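**Lillus: teaching household cloth tasks by hand**
Progress report to the Vota Fund, second reporting period

## Summary

Work at the Cultville site has continued in line with the plan agreed in May. The team has recorded 2209 demonstrations with the hand-held grippers, of which 92 per cent passed review and have been added to the shared store. The remainder were set aside, mostly for lost tracking or an incomplete fold.

## Work completed

Eight operators have been trained in the use of the grippers. Each completes a short practice period before any recording is kept. The written instructions were revised after the first month and now ask operators to keep both grippers moving at a steady pace and to pause briefly before closing on the cloth.

Recording has moved from the test bench to furnished rooms. Towels remain the main item, and are now also recorded on top of larger pieces of fabric, where the lower layer can shift or be picked up by mistake. These recordings take longer to review than the bench work, and the reviewers' guidance has been extended accordingly.

The Xaba software, which lines up the camera record with the opening and closing of the fingers, was updated during the period. Files made with the earlier version have been converted.

## Matters for the funder's attention

Two changes to the plan are requested:

- The remote-control trials should be moved to the next period. The control desk was delivered late and has not yet passed its safety check.
- The sum set aside for travel should be transferred to spare gripper pads, which have worn faster than expected.

Neither change affects the total award.

## Next period

The team will continue with towels, begin recording pillowcases, and start the first robot trials using the reviewed material. Results will be given separately for bench and room recordings.

## Towel recording, furnished room 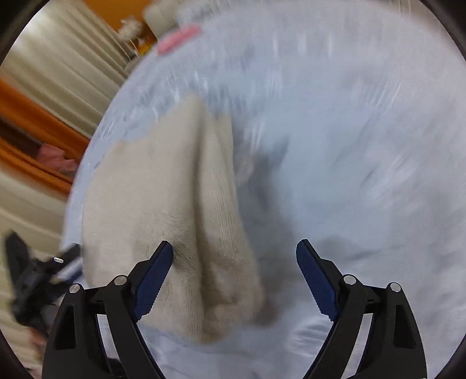 *Page last updated: August 19, 2021*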